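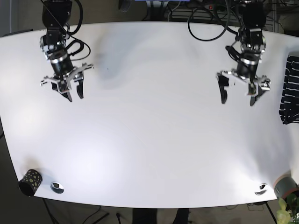 Welcome back! Session 2 is about the email newsletter, which I still think is the most enjoyable bit of online marketing a small shop can do. Last time we looked at how people join a list. Now we want to know what they see when the message opens, and the first thing to talk about is empty space. Look at how much plain white there is on the tabletop, and how even there the light breaks it up into bright patches and soft grey shadow. A blank area still has weight, and your eye does something with it. Leave a good stretch of it under your heading and the heading gets read. Fill it with three offers and a banner and you've lost the lot.

Before you start
Have your Kevthorpe worksheet to hand, the one with the two sample mailings from Prutwood. If you missed last week there are spare copies in the tray by the door. We'll keep coming back to the Prutwood mailings because the same shop sent both to the same list, so they make a lovely pair to compare.

1. The subject line
Keep it under 50 characters. Many mail programs chop off the end, and the end is where people love to put the interesting part! Say what is inside. "January news" tells me nothing at all. "Garden tables back in stock" tells me whether to open it, and if I don't want a garden table, that's fine, I'll open the next one.

Exercise: rewrite the subject line of Prutwood mailing A in 27 characters, spaces included. It's tight, but it can be done, and last year's group came up with some crackers.

2. The sender name
Use the name people signed up to. If they joined at the Drima website, the message comes from Drima, even if the company on the invoice is called something else. Svend Ingvarsson's guest talk covered this with the Mikkelsen mailings (your notes from that evening will help with question 4 on the worksheet).

3. The body
One main thing per mailing. You may have a second, smaller thing lower down. Write the way you'd talk to a customer at the counter, then go back and cut the first paragraph, which is nearly always you clearing your throat.

Pictures: many readers have them switched off, so never put the price or the date of the sale inside one. Type it in the text as well. For shops selling clothes or cloth, a close view that lets people see the weave or the rib is worth more than a wide one.

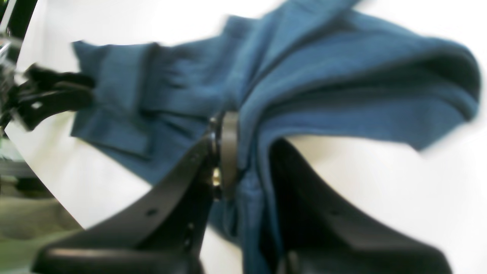
Fig. 2. Teal fabric with a fine ribbed texture against a white background.

4. The link
Send people to the exact page you've been talking about. Please, please not the home page. Mailing B does this wrongly in three places, see if you can find them all.

5. Leaving the list
Put the unsubscribe link where it can be found and make it work with one click. Take the person off the list the same day. Don't ask why, or if you must ask, do it afterwards and keep it to one box.

For next time
Write a complete mailing of your own for a real or made-up shop, with a subject line, body and one link. Send it to yourself and to one other person in the group, and open it with pictures off. Bring a printout of both versions. We'll spend the first 20 minutes swapping them round the room, so leave wide margins for scribbles.

Handout last changed 2 December 2006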